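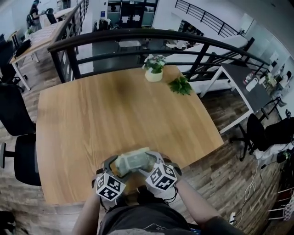

Gelholm Tabletop Set - README

Contents
The set covers everyday handling of small household items at a table: lifting and placing containers, moving potted plants, and setting out cut greenery. It holds 76 sessions across 23 item types, grouped by item in the folder "tabletop".

Labelling
Each session carries an item name, a colour term and a short activity note. Labels were checked by 2 reviewers. Where they disagreed, both terms are kept - see the notes column.

Known gaps
Glassware and cutlery are not catalogued in this release. Plant names are general and should not be used for identification.

Contact
Baptiste Tessier, Nerkenard Data Centre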